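Bosent Hand-Held Gripper Pair: Review After a Semester of Club Use

Reviewed by Syafiqah Purba

Our robotics club bought one pair of the Bosent hand-held grippers in September. The price was $548 with the marker cubes and cables included. I run the sessions on Wednesday afternoons, and the students used the pair for one project, which was recording food handling tasks to train a small arm. These are my notes for other clubs thinking of buying.

Setup took almost a full session the first time. The fingers come attached, but the marker cubes ship separately and have to be screwed on, and the screws are tiny. The printed instructions skip the step where you tell the software which cube is left and which is right. We found it on the support page. After that, setup was a matter of plugging in and checking that both cubes were being read.

The grip is comfortable for most hands. Two of our younger students could not close the fingers all the way without shifting their hold, and a smaller handle size would help. The squeeze is smooth and has no click in it.

The pads are the best part. We worked with soft things on plates for most of the term, and a light squeeze is easy to control. The older Maruyama pair we had on loan last year left dents in everything.
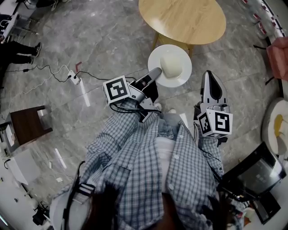
Both grippers in hand, the left one's tip at the plate's edge, with a marker cube on each.

Tracking is good as long as the cubes stay in view. If you turn your wrist too far, the software loses one side and you have to throw out the take. The students learned to keep their elbows out. Bright sun on the cubes also caused dropouts, so we closed the blinds.

The cables are my main complaint. They are stiff and get in the way when you reach across your body. We tried Soltlow clips to hold them to a sleeve, and those worked better than tape. A wireless version would be worth paying more for.

One pad came loose in the fifth week. Bosent sent a replacement in 5 days at no charge.

I would buy the pair again for high school age and up. For a middle school club I would try them in person first. Four stars.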